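The Town That Argues About Its Water Bill

When I moved to Hastton I did not plan to become interested in the council. I came for my work, I rented two rooms near the bus station, and I thought that local politics was a thing for people who own houses. Then the letter arrived. It said that from June the council would stop paying a part of every household's water charge, and that the money would go to the repair of the pipes under the old town.

In the town where I grew up, such a letter would be read and put in a drawer. In Hastton people took it with them to the shops. At the bakery I heard two women comparing the second page, line by line, and one of them had used a yellow pen.

The support was small, six pounds a month for most homes. Robel Woldegiorgis, the councillor who proposed to end it, told me that he had expected complaints but not so many. We met in his office above the library, where the window does not close fully and he keeps his coat on.

"I pay the same bill," he said. "I will miss the six pounds also. But we have pipes in Nigatu Street that are older than my grandfather, and every winter we dig the same hole."

Nigatu Street is in the lower part of town, and I have walked there many times since. The road surface is made of patches in different shades of grey. Tsion Shiferaw has a tailor's shop at number 40 and she supports the plan, although she is not a friend of the councillor and did not vote for him. Last winter the water was off in her shop for six days. She carried water from her sister's flat to use in the steam iron, and she lost an order for school uniforms.

"They say it is only six pounds," she told me. "For me it was much more than six pounds already."

Up the hill, the opinion is different. Clerorberg is a district of newer flats, and the pipes there give no trouble. Many of the people are pensioners or families with small children, who use a lot of water and feel each change in the bill. Corina Lehner collected signatures against the plan outside the school gate. The rules of the council say that a petition must have 100 names before it is discussed in public, and she had them before lunch.

I asked her if she thought the pipes should not be repaired. She looked at me as if I had not listened, and maybe I had not.

"Of course they should be repaired," she said. "I want to know why the small bills must pay for it. Show me the other choices. There was one page about the other choices, and half of it was a map."

She has a point about the page. I read the full report twice, with a dictionary for some of the words, and the part called "Alternatives" is very short. A loan is mentioned and refused in the same sentence.

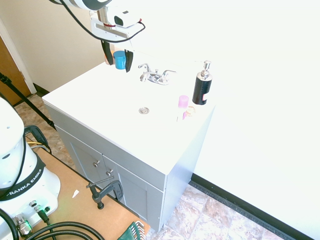 An evening in the chamber

The petition was heard at seven in the evening. The public seats were full, and a few people stood along the wall with their jackets over their arms. Isamu Ichikawa, who leads the council, opened by asking everybody to speak for two minutes and no longer. Most speakers obeyed him. He himself did not.

Henok Abdella spoke for the tenants in the Stevard building, where the water charge is included in the rent. He asked a question that I had not heard before: if the landlord loses the support, can he raise the rent in the middle of a contract? The officers at the side table looked through their papers. Mr Ichikawa promised a written reply.

After that the tone changed. A man from Clerorberg said he could accept the plan if pensioners kept the support for another year. Mrs Shiferaw, sitting behind him, said loudly that she could accept this too, and was told to wait for her turn.

The vote was moved to the next meeting. Councillor Woldegiorgis has agreed to bring a second version, with a longer chapter on the loan and an exception for the lowest incomes. Mrs Lehner says she will read it before she decides whether to collect names again.

I have kept my letter. It is on the kitchen table, and I have also started to use a yellow pen.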